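Okay friends, a few of you asked how the big bedroom clear-out is going, so settle in with a drink because I have been saving this up all day and I am not going to be brief about it.

Background for anyone new. We moved to Wurkcombe in May, we have a spare room, and the spare room has been where things go when I say "I'll deal with that in a minute." I have been saying it since the moving van pulled away. The door still opened, but you had to put your shoulder into it a bit.

So this morning I decided I was going to do it properly. My rule was one load at a time onto the bed, sort that load completely, put everything where it lives, and only then go get the next one. No starting a second pile. No sitting down to read old letters. (I broke that second one before ten o'clock, I'll own up to it now.)

The rule comes from my friend Rawiri Hinds, who helped us move and who watched me wander from room to room holding a single lamp for most of an afternoon. He told me, very kindly, that I don't have a mess problem, I have a walking around problem. I was a little offended and then I wrote it on the fridge.

First load was cables. I don't want to talk about the cables for too long. There were 16 chargers in one shoebox and I could match four of them to something we still own. The rest have gone in a bag by the front door for the electronics drop-off, and yes, I kept one mystery one, because you know perfectly well that the second it leaves the house I'll find the thing it belongs to.

Second load was linens, and this was the lovely part. I found the pink flowery cloth I thought we'd lost in the move! It's the one with all the patterns on it, the big blossoms and the lacy-looking band and the paisley along the edge, as if the person designing it couldn't choose and decided you could have everything. My husband calls it "the busy one." I adore it. It went straight on as the sorting surface, partly so nothing would scratch or stain what's under it and mostly so I could look at it while I worked.

Third load was what I've been calling the bag drift. You know when you come home from a trip or the store, and you put the bag down, and you take out the one thing you need, and then the bag just sort of stays there and becomes furniture? That. Several of those, all tipped out together. 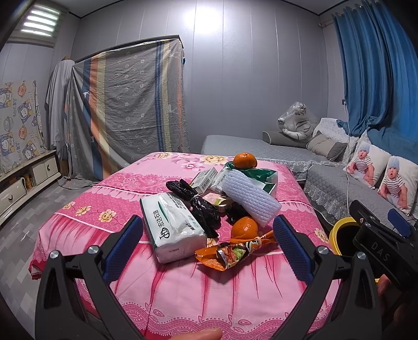 I find this kind of pile so much harder than a closet full of clothes. Clothes are all the same sort of decision. With a bag drift you go from fruit to tissues to a little box of something to plain old trash, and every single item wants you to use a different part of your brain. By the time I'd done three things I wanted a sandwich.

What got me through was doing the trash first. Snack wrappers, straight out. The foam net sleeve from the fruit, out, although I did stand there stretching it for a while, because my grandmother used to save those and slip them over her good glasses when she packed them away, and I felt her judging me. (I fished it back out. It's on a glass now. Hi, Grandma.)

Then food. The two orange fruits went to the bowl in the kitchen, where they look very cheerful, and I've promised myself they'll get eaten this week and not turn into a science project behind the bananas.

Tissues next! There was a nice big pack with dark green edges and large black Chinese lettering on it, and I'm thrilled to have it, because allergy season in this valley is no joke. It's now on the shelf by the back door where everybody comes in sneezing. If you take one idea away from this whole rambling thread, let it be tissues by the back door.

The little boxes I always save for last because they need reading, and reading means finding my glasses, and finding my glasses means walking around, and we've been over that. So now I have a tray. Anything small in a box goes on the tray, and the tray goes to the kitchen table, and I do the whole lot in one sitting with my glasses on and the good lamp. Things that are ours to use go in the bathroom cabinet, and duplicates go behind the first one so we use up the old one.

Knotted plastic bags get their own paragraph because I have opinions. Always untie the bag. Always. I used to toss them on the assumption that a knotted bag is garbage, and that's how I once threw out the spare key to our old garage and a perfectly good pair of reading glasses. My husband ties everything up. He'd knot a bag with one button in it.

Several of you asked about storage, so here's what we're using, no sponsorship, I wish. The stackable bins are Tirnov, the shallow ones, and I like them because the lids come all the way off. The labels are Cutix, which peel away cleanly if you change your mind, and I change my mind a lot. I had a set of Savchuk drawer dividers too, but they were almost an inch too tall for our dresser, so if anyone local has deep drawers, please come and get them. I'll throw in a cup of coffee.

I'll also say I do not buy bins before I sort anymore. In our last place I bought all these beautiful bins first, and what I had at the end was the same junk, only now it had lids on. This time I made myself use cardboard boxes from the move until I knew what was staying. It looks awful for a week. It saves you a lot of money.

Somebody in the comments on my last thread asked how I deal with the sentimental stuff, and the answer is badly. I found a birthday card from 2000 with a drawing of our old dog on the front and sat on the floor with it for a good half hour. It's in the keep box. There's a keep box, it has a lid, and when the lid won't shut I'm supposed to choose. The lid is currently resting on top in a relaxed sort of way.

Where we are tonight: the floor is visible along the whole window side. The door opens like a normal door. I have three loads left, and one of those is Christmas, which I'm going to leave alone until I feel stronger. My knees hurt, I'm tired in the nice way, and there's a bag for donation sitting in the trunk of the car where I can't sneak anything back out of it.

A quick answer to the question I've been getting the most, which is how long one load takes. For me the cables took longest, with all the plugging in and checking. Linens went fast. The bag drift was somewhere in the middle, and it would have gone quicker without the foam sleeve business.

Oh, and for the person who wanted to know whether the pink cloth is going to stay on there now the sorting is nearly finished: yes! I was told it could stay as long as I stop calling it neutral.

Christmas boxes next. If anyone has a way of storing string lights that doesn't involve me sitting in a hallway swearing at them, please leave it in the replies. I'll read every one of them in the morning, right after I eat one of those oranges or mandarins or whatever they are.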